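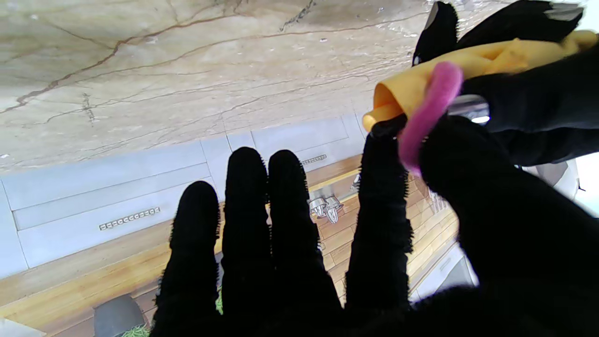
Could we please check the smoke alarms before the coffee this time, wrote one reader from the Alcaraz building, and yes, good call, so they've moved to the top of the list!

Clurkberg House shared kitchens — April walk-through, with comments

1. Smoke alarms
Press and hold until it sounds. Result: OK on all 4 floors. Lovely and loud, too.

2. Fire extinguisher
Needle in the green, pin in, tag readable. Result: OK. The bracket on the second floor has a loose screw, tightened on the spot.

3. Fridge temperature
Limit is 40 °F. Result: OK, but please stop packing the top shelf so tight — the air has to get around back there.

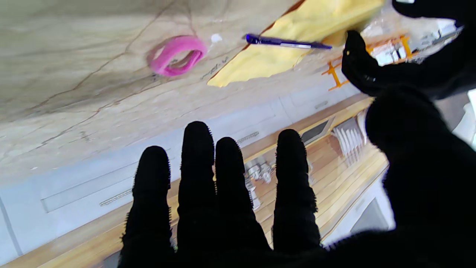
4. Outlets near the sink
Test and reset every GFCI. Result: 5 tested, 5 tripped as they should. I get a silly amount of joy out of that click.

5. Range hood filter
Result: NEEDS WORK. Greasy on floor three. Soak it in hot water and dish soap overnight, rinse, dry fully, put it back Friday.

6. Hot water at the tap
Result: 137 °F, too hot for hands. Urkmont Plumbing is turning the heater down, and I'll measure again after they've been.

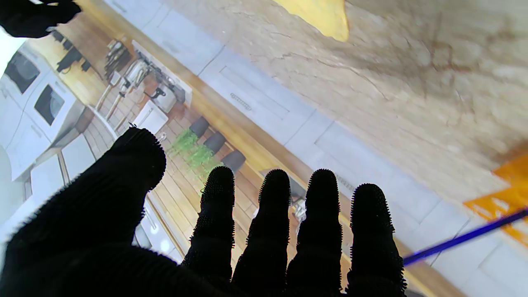 Does the dishwasher still get hot enough if you do that, asked a resident on floor two. Great question! It heats its own water, so it won't mind a bit.

7. Under the sink
No drips, no swollen boards, cleaners kept away from food. Result: OK.

8. Exit path
Door opens fully, nothing stored behind it. Result: OK after one bike was moved.
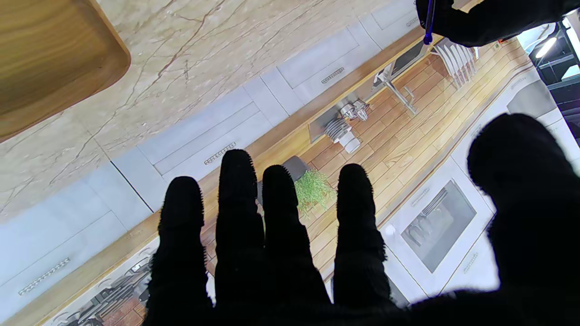
Kitchen, Clurkberg House

Score: 70 out of a possible 80, our best yet. Pullomora, you're next, so go clean that hood!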